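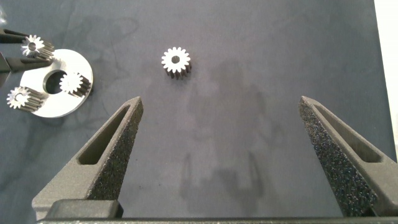 Why does the second batch of glue hold less well than the first, when the recipe is the same?

The water is different. For batch one I took water from the Tapley workshop, for batch two from the tap here at Gretlow, and the tap here is much harder. I checked with strips in October, and Thierry checked again after me with the same result.

**Notes, October, 8:40 in the morning**

Hide glue, 72 g dry grains for each batch, soaked 24 hours in the cold room. Batch one swelled evenly and had no lumps. Batch two had a white skin on top, which I removed with a spoon. Maybe I should have kept it and weighed it. Next time.

Both heated in the double pot, lid on, stirred by hand. Reece says I stir too much and bring air inside. He can be right, there was foam on both.

Test pieces are beech, end to side, clamped overnight. I hung the weights from the bucket hook as Mervyn showed me:

- batch one: held 700 g on the small joint, all 8 pieces
- batch two: three pieces opened before the full weight, the rest held

The opened joints came apart clean, with glue on one side only. So I think the glue did not enter the wood – or the wood was too cold when I put it. I did not warm the pieces of batch two, and this I must write here because it spoils the comparison a little.

To do: repeat batch two with warmed wood. Ask Ashley Bellamy if the filter jug from Noltudon is still in the cupboard, and make a third batch with filtered water. Roy wants the rest of batch one for the chair backs, please leave him the brown jar.

Smell of batch two is stronger this afternoon. I put it back in the cold room, second shelf.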